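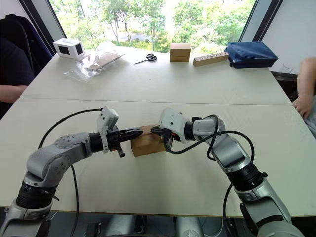 Small brown cardboard box on the work table, Sellesdale.

Progress report to the Durora fund, December 28, 2024
Prepared by Els Meijer

In this period we worked on the small shipping box for the Dulham shops. Dewulf delivered 102 blanks in plain brown corrugated board, without print. Of these, 32 are folded and checked by now. The flaps were the most difficult part, and I have asked Dewulf to look again at the cutting of the edges.

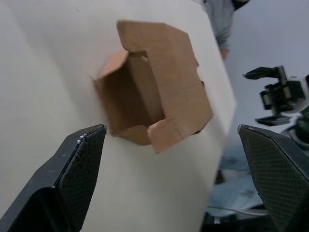
Condition of the board

The plain surface shows creases and scuffs quite easily. Vernon Girard proposes that we store the blanks flat, in piles of

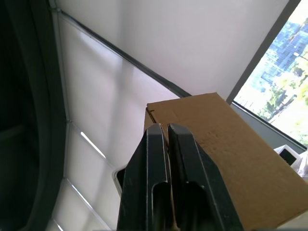
six, with a sheet of paper between the piles. We started with this and it costs us no extra money. The lid with tuck tabs stays our first choice. Three shops have agreed to receive the boxes for a trial in March, and we still wait for the answer of one more.

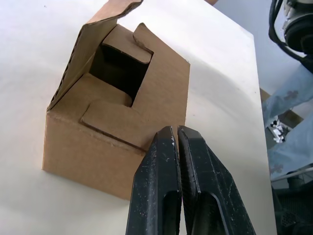
Box with the lid raised and the tuck tabs folded.

The remaining budget is enough for the trial. We ask no change in the payment plan.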